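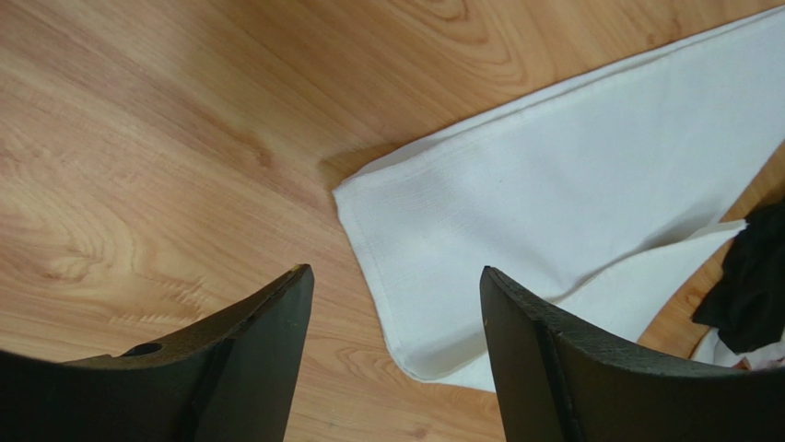 Warm-toned wood and a cloth.

Herkatville Home Repair Board > Interior Finishes > Oil or waterborne over light wood?

Started 2023-09-27

drysump
I am choosing a finish for light wood and want to keep the warm honey color. The room is a combined kitchen and dining area on the north side of the house. The old finish has been sanded off and I am down to bare wood, last pass at 100 grit. The two candidates are Kartha hardwax oil and Wustia Satin, a waterborne polyurethane. Both are in stock at the Wetstead yard.

Conditions: indoor humidity holds at 55 percent with the windows shut. Two adults, one large dog, shoes off at the door most of the time. I would like to be able to repair a scratch without sanding the whole room. I also cook a lot, so there will be grease and water near the stove.

Which one, and is 100 grit enough before the first coat?

plinth_block
Oil. The reason is the one you gave yourself. A hardwax oil can be cleaned, abraded and recoated in a small area and the edge of the repair will mostly disappear after a few weeks of foot traffic. A film finish can't be patched like that. You get a visible lap line every time.

100 grit is right for oil. Go finer and the wood takes up less of it. Read the can, though. Kartha changed their sheet at some point and the older one gave a different range.

kerf_and_turf
Disagree on a kitchen. Spot repair is only useful if you do it. Most people don't, and after a couple of winters there is a gray patch in front of the sink where the oil has worn off and dirty water has gone into the grain. At that point you are back to sanding. Waterborne poly in front of a sink will outlast oil with no attention at all.

100 is too coarse for Wustia. You will see swirl marks under satin as soon as low sun comes across the room. Finish with a fine screen on a buffer.

plinth_block
The gray patch is a maintenance failure. Recoat the sink area once a year and it doesn't happen. It takes an evening.

kerf_and_turf
It takes an evening plus keeping a dog off it until it cures. I have been called to look at enough of these to have an opinion on how many owners keep to the schedule.

drysump
I would keep to the schedule. I am less sure about the dog.

What about color? The sample board I did with Wustia came out paler than I wanted. The Kartha board was a shade darker than the bare wood but closer to what I had in mind.

lowboy
Color is the main difference and should probably decide it. Waterborne poly dries close to clear. On light wood it looks a bit cold next to oil, especially in a north room. There are ambering sealers that go under waterborne and give some of the warmth back. Wetstead sells one under their own label. Test it on the same species, on an offcut sanded the same way as the floor. Sample boards sanded finer than the floor give you the wrong answer because color depth changes with grit.

Also look at the boards at night under the lamps you will be using. Warm lamps hide a lot of the difference.

drysump
My boards were sanded by hand with a finer paper than the floor. I will redo them.

mitersaw_mort
How are you applying the oil? I have seen more bad oil floors from too much product than from wear. Put it on thin, leave it the time stated, buff it in, and then take off everything that is still on the surface with a clean lint-free cloth. If the surface feels tacky the next morning, there was too much.

And lay the used cloths out flat outdoors, one layer, until they are stiff. Do not ball them up and do not put them in the kitchen trash. Oil-soaked cloths heat up as they cure and can catch fire without any spark. A metal can of water with a lid is the other accepted method. This goes for plant-based oils generally. Check the safety sheet for yours.

drysump
Understood on the cloths. There is a metal can with a lid in the garage already.

Does 55 percent humidity matter for either one?

kerf_and_turf
For Wustia it slows drying a little and nothing more. Leave longer between coats than the can says. Don't run a fan straight at the surface, it skins over on top and stays soft underneath. Temperature matters more. If you are putting this off until December, the boards near an outside wall will be colder than the air in the room and the coat will level badly there.

lowboy
For oil, expect a longer cure. You can walk on it in socks well before it is cured. Rugs should wait until the end of the stated cure period or you will get a print of the rug backing.

55 is fine for the wood as long as it stays there. What opens gaps is a swing from summer to a dry heated winter. Neither finish prevents that.

gallery_rail
I maintain a 4,000 square foot hall with an oiled floor, so a different scale, but the cleaning advice carries over. More damage is done with the wrong cleaner than with shoes. Degreasers and all-purpose sprays strip hardwax oil. Vinegar dulls it. Use the soap made for the product, measured, and a mop wrung out hard. If water is standing on the boards after the mop passes, the mop is too wet.

For grease at the stove, wipe it the same day with a cloth and the diluted soap. White pads only if you need to scrub. Green ones cut through the finish.

plinth_block
Agree with all of that. I would add one thing for the stove area, which is a second thin coat of oil there once the first has dried. Kartha allows 2 coats on bare wood.

kerf_and_turf
Kartha allows it on the sheet for new wood. On previously finished wood that has been sanded back they want a test patch first, in case there is old finish left in the pores. Drip some water on a few spots. Where it darkens the wood quickly, you are down to bare wood. Where it beads, keep sanding.

drysump
Did the water test along the edges. It beads in a strip by the radiator and soaks in everywhere else. I will go over the strip again with the edger at 100.

New boards are drying now, all sanded at the same grit: Kartha, Wustia, and Wustia over the Wetstead ambering sealer. Leaning toward oil for the color and for the patching. If the ambered one is close I may change my mind.

kerf_and_turf
Put a few drops of cooking oil and some coffee on all of them once they have cured, and leave it overnight. I would still go with the film finish in that room, but your boards are better evidence than my opinion.

mitersaw_mort
Write the product and the number of coats on the back of each board in pencil. Marker bleeds through some finishes.

drysump
Labeled. Will post results when they have cured.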